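Thread: anyone else's job turning into fold demos?

linen_cart_81
Been at Urkemcombe four years, housekeeping side. We do the serviced flats. Since July half my shift is the gripper tool, squeeze, pick up, fold, put down, do it over. Supervisor (Yaw Acheampong, good guy) says it's so the Brimum units can learn beds and laundry. Pay is the same. Quota isn't, they still want the rooms turned by 3. Is anybody else getting this??

dobbs_pm
Yep. Stendier site here. We got a bump for it tho, ask for one. Wrist hurts by lunch.

quiltrat
What do you even fold, just towels?

linen_cart_81
Whatever's on the list. Lots of dark stuff on the bed lately. Black cloth on a busy print sheet, jaws open over it, you go for the cloth and try not to grab the sheet too.
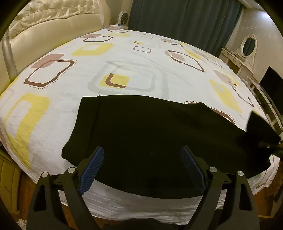
Vol. 4, p. 1771

linen_cart_81
ignore the volume line, the board sticks that on when a thread gets archived to the newsletter

quiltrat
Those ribbed blue pads any good? Ours are smooth and they slide right off cotton

linen_cart_81
Decent on cotton. Useless on anything slippery. I end up pinching the same corner over and over

W_Abella
Wilfredo, day shift lead at Châu. Going to disagree with the mood here a little. My people like it. Beats hauling carts up the back stairs and two of them moved over to checking the recordings, sitting down, same rate. Not everything new is out to get you.

dobbs_pm
Good for the two. What about the rest of your floor

W_Abella
Still cleaning. No one's been cut.

dobbs_pm
yet

W_Abella
Fair. I can't promise past the contract and I've told them so.

linen_cart_81
My problem isn't even the robot. It's 1400 folds a month ON TOP of the rooms. If it's work then take somthing else off the sheet

quiltrat
^ this. Get it in writing, what counts as a demo and how many rooms come off for it. We got one room off per session after a lot of whining

linen_cart_81
One room would be huge. Asking Yaw tomorow before the 7 am huddle

W_Abella
Bring your numbers. And ask about wrist breaks, we do ten minutes an hour

dobbs_pm
ten minutes lol. must be nice

linen_cart_81
will post what he says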